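White rooms and where the stuff goes

I have now read the whole of the Skandley guide to the calm workroom, all 4,000 words of it, and I remain unconvinced. For anyone who hasn't had it forwarded to them by a colleague, the argument is that if you paint everything white, buy white furniture and put your white things on white shelves, you will stop noticing your clutter and start getting on with your work. There is a bit in the middle about breathing.

I should say where I'm coming from. I've worked in and out of shared rooms for years, the last few of them in Estley, and I have been through several of these conversions. There was the phase when everything had to be on castors. There was the phase when we weren't allowed drawers. Each time somebody came back from a visit to another building with a light in their eyes, and each time I ended up keeping my scissors in my coat.

The current one began in August, when Hiwot Assefa circulated the guide with "worth a read?" at the top. I like Hiwot and I noticed the question mark. Florencio Sarmiento did not notice it, and by the end of the month we had a plan called Brinness, after the village where he'd gone on holiday and presumably had the idea.

Some of it I'll grant. White shelving does make a back wall feel further off, and boxes on a shelf beat boxes on the floor. But a box is a box. You still have to know what's in it, and the guide's advice on labels is that they "add visual noise". I would like to meet the person who wrote that and watch them look for a spare fuse.
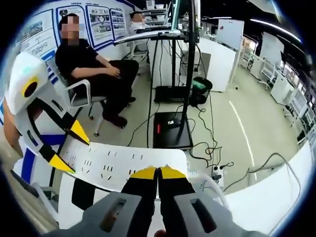 My main quarrel is with the idea that a room full of white things is a tidy one. Tidy means I can put my hand on what I want without asking. White is a colour, and on a working surface it mostly tells you who didn't wipe up. The parts of a room I find quickest are the ones that break the rule: those posters on the back wall with the blue borders, the black pole going up in the middle, even the black pegs on the white board, which stand in loose rows and show up beautifully. Make the pegs white as well and you'd be finding them with your fingertips. Same with chairs. The one with the grey seat and the white armrests looks like a compromise between two people who weren't speaking, but the grey is the sensible half. Armrests get handled all day and I wouldn't have chosen white for those in any room used by human beings.

The posters, by the way, were down for removal under Brinness. The guide says walls should be "rested". I put in a word for them. They've got text and diagrams and little photographs on them, and people do stand and read a wall while they're waiting for something, which is more than can be said for a rested one. Florencio said people could read things on their phones. I said that was my point, and we left it there.

Then there's cost. Skandley will sell you a whole matching room, and I'm told that the Sotomayor office upstairs spent 3,000 pounds on theirs before they'd bought a single lamp. I went up to have a look. Very nice. They have a cupboard they can't open fully because of the other cupboard. I asked where the stapler was and three separate people opened three separate doors.

What I do believe in, and I'll say so in case this all sounds sour, is a big table. You can forgive a room nearly anything if there's one large flat surface in it that several people can get at. 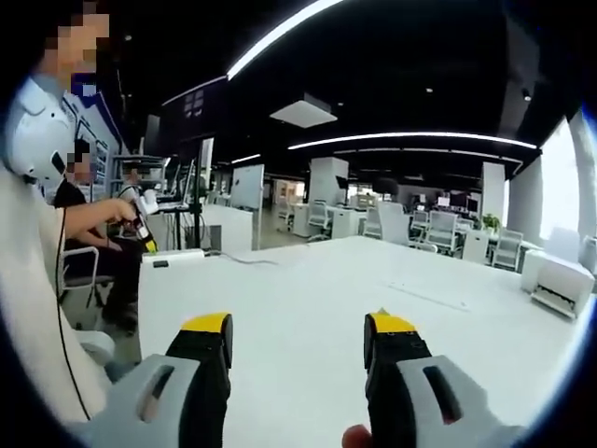 Big tables have one enemy, though, and that's whatever gets parked on them for good. It always starts at an end. You put the printer there because it's near the socket, and something taller goes behind the printer because that bit of table is spoken for anyway, and then a small flat gadget settles at the far end and sends its cable wandering back across the middle. I've got nothing against a compact printer with its tray at the front, where you can get at the paper, and ours at the right-hand end is at least out of the way of elbows. The thin grey cable is what I'd deal with first. All that lovely smooth white and a wire wriggling over it! The guide has a section on cables and it says to "let them go". Go where?

So my own list, for what it's worth, is shorter than theirs. Cables along the back edge, clipped. Labels on every box, in big black letters, noise or no noise. Shelf by the table for the printer, if anyone will pay for one. Leave the wall alone. I reckon it would take an afternoon and a roll of tape.

Hiwot says she'd back that. Florencio has asked whether the labels could be in pale grey.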